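2 min read | Print | E-mail this page

Descaling a kettle with citric acid: what I settled on

The water at our place in Walczak is hard enough to leave a crust on a kettle element within a fortnight. I have used vinegar for years. It works, but the smell stays in the kitchen until the next day and the first pot of tea is never quite right. In February I am due to replace the shower head for the same reason, so I thought I would sort out the method first.

Citric acid powder is sold for jam making and costs very little. My dose is 10 grams per half litre of cold water. Pour it in, bring it to just short of the boil, switch off and leave it. Full boiling gains nothing and can leave a white deposit of calcium citrate, which is harder to shift than the scale was. I got that wrong twice.

After 20 minutes the fizzing has normally stopped. Empty the kettle, fill it to the maximum line, boil, empty again. I do this rinse two times. If patches remain, repeat with a fresh mix; the used one is mostly spent.

Points to watch:

- No citric acid on marble or other limestone worktops. It etches.
- Aluminium kettles are best left alone. Stainless steel and glass are fine.
- Never mix it with bleach.

Cola is often suggested instead. The acid in it is phosphoric, and dilute, so it does attack scale – slowly. You also end up with a sticky kettle and a longer rinse. I see no case for it outside a drink. 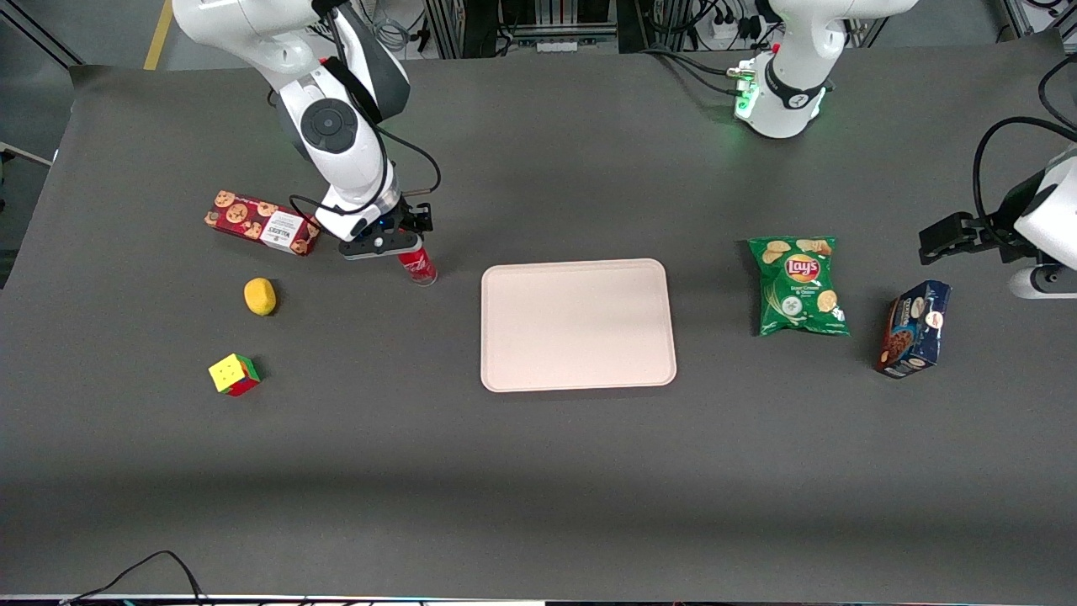

Ognjen Dimitriou wrote to say that he skips the heating altogether and leaves the mix in overnight, with the same result and no white deposit. I have tried it once since and the element came out clean, so it may well be the better way if you do not need the kettle until morning.

The shower head will get the cold version.

This site uses cookies. By continuing to browse you accept their use.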